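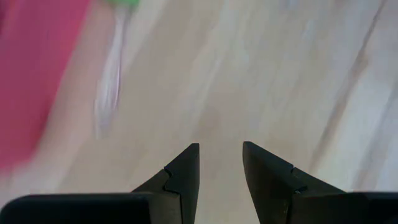 Wrist view with the arm on the move. Fingers sharp, surface smeared. Thread on why we stopped throwing these out.

1/ Our new result is small, but it changed how we clean data, so I'm writing it up here before the full report is ready. Short version: we had a filter that removed blurred wrist frames from training. We took the filter off and the policy got better.

2/ Background. We train pick-and-place policies from teleoperated episodes. One wrist view, one fixed view, joint positions. The set for this test has 1213 episodes. Fikri Santoso and Qistina Harahap did most of the driving.

3/ The filter was mine. I wrote it in September for an older project, Rikitz, and it got carried over without much thought. It scores each wrist frame for sharpness and drops the ones under a threshold. At the time it seemed like plain hygiene.

4/ The trouble is what gets dropped. Frames blur when the wrist is moving fast, and the wrist moves fast in the same parts of every episode: leaving the start pose, crossing the table, backing off after a release. So the filter was cutting whole stretches of motion out of the data.

5/ In a frame like the one at the top, the pink thing on the left has lost its outline. You still get a color and a rough position, and the wood grain is drawn out into long diagonal streaks. The direction of those streaks tells you something about how the view is moving.

6/ The fingers ride with the camera, so they stay crisp when everything behind them is gone. That also broke my sharpness score. I was computing it over the whole image, and the edges of two black fingers against a pale table are strong enough to pull the number up. Some badly blurred frames passed. Some decent ones with the fingers further open did not.

7/ Javiera Carrasco found that one. She masked out the gripper, rescored everything and got a different ordering. We tried the masked score as a fairer version of the filter, so the comparison has three arms – old filter, masked filter, no filter.

8/ Setup. Same network, same training steps, same seeds for all three. 300 evaluation trials per arm, same list of start positions. Yusri Lumbantobing ran the trials and did not know which policy was loaded. A trial counts as a success if the object ends up inside the target area and the gripper has let go.

9/ No filter came first. Masked filter second, old filter last. I'm holding the exact rates until Pei-shan Yuen has finished checking the trial logs, because we found 7 trials with a wrong start position and they need to be rerun. Dropping those 7 does not change the order.

10/ The more useful part is where the failures were. With the old filter, the arm tended to slow down or stall halfway across the table. With no filter it mostly kept going. Final grasps looked much the same in all three arms. That fits the idea that the policy had simply never been shown the middle of the move.

11/ We did check the boring explanation, that more frames is just more data. We cut the unfiltered set down at random until it matched the old filter's frame count and trained again. It lost a little but still beat both filters.

12/ Limits. One table, one arm, one kind of gripper. Light-colored surface, which probably helps the fingers stand out. Exposure was fixed the whole time. If yours is on auto, your blur will vary with the room light and I would not assume this carries over.

13/ Also, this says nothing about labels. If you ask people to mark object outlines, keep blurred frames away from them. Qistina tried outlining objects in a batch of 944 and gave up on a good share of them. Two people would not draw the same edge.

14/ What we do now: keep every frame, store the masked sharpness score next to it as a column, and let each experiment decide. Costs almost nothing in disk. The old filter is still in the Niten repo for anyone who needs to reproduce earlier runs, but it is off by default as of 2020-04-30.

15/ Next test is whether feeding in two wrist frames a short step apart does even better. If the streaks carry motion information, a second frame should make some of that redundant. Fikri thinks it will. I think the gain will be small.

16/ A few people asked for the masking script. It is short and specific to our finger shape, so you would have to draw your own mask. I'll post it once Javiera has cleaned up the paths.

We use cookies to improve your experience. By continuing to browse you agree to our use of cookies. Accept | Manage settings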